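Drarken bench cell, reviewed after 427 hours

We bought the Drarken as a complete tabletop cell: one arm, a two-finger gripper, a table, a controller box and a tablet with the setup program. Our use is light. The arm takes small bagged parts out of one plastic basket and puts them in another, and between runs the bench is used for packing by hand. The hour counter read 427 when I wrote this. Most of this review is about setup and upkeep, as the sales page already covers speed and payload.

Unpacking and mounting

The cell came on one pallet. The arm bolts down through a base plate with 6 screws, and the manual gives the torque for them on the same page as the drawing, which saved some flipping back and forth. The table feet need to be leveled before the arm goes on. I did it in the wrong order and had to take the arm off again. Our floor is tile, and one foot kept settling near a grout line until I put a steel pad under it.

Cable routing is the weakest part of the kit. The gripper cable is long enough, but the clips supplied for it are too small to close over the cable and its sleeve together. I replaced them with hook-and-loop straps from the hardware store.

Teaching positions

You set a pick area by moving the arm by hand to the corners of the basket and saving each one on the tablet. The program, called Linach, then fills in the rest. It wants three things from you: the rim height, the floor height, and how far from the wall the fingers must stay. I left that last value at its default on the first day and the fingers rubbed the plastic on nearly every pick. Raising it fixed the rubbing, and the cost is a strip along each wall that the gripper will not reach into.
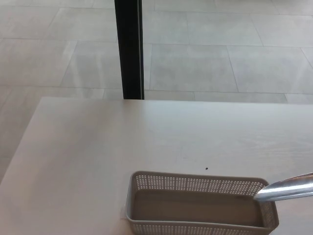
Always teach with the basket empty and check it again with the basket full. A thin plastic basket can bow outward under load, and ours did enough to shift the long side. After a month I screwed a low stop to the table at each end so that the basket goes back to the same spot after packing. With the stops in place I have only had to reteach after swapping to a different basket.

Saving a job is easy. Finding it again is less so. Linach sorts jobs by the number it assigns and the list does not show your own name for the job until you tap on it. Our main job is 1347 and I have it written on tape on the controller.

Upkeep

Wipe the fingers with a dry cloth at the start of a shift. Check the finger screws weekly. One of ours had backed out a little in December, and the first sign was bags being dropped at the same point in the move. I put a drop of removable threadlocker on both screws and they have held.

The manual calls for a zero check every month. You bring the arm to its marks, compare the readings on the tablet, and accept or correct. It takes me 3 minutes when nothing is off. When joint two was off, the correction screen gave me an error code that was missing from the printed manual but was in the online one.

I have made one repair, a gripper cable that failed at the connector. Brisero, the dealer we bought from, shipped the part promptly. The swap needs a small hex key and some patience with the cover, which has a tab on the back side that is easy to snap.

Compared with the Kettle

Before this we had a Kettle arm on the same job. The Kettle had better clips and a clearer job list. It also needed a laptop for every change, and its zero check took most of a morning. I would not go back.

Good: quick zero check, solid base plate, parts available.
Bad: cable clips, job list, gaps in the printed manual.

Rating: 4 out of 5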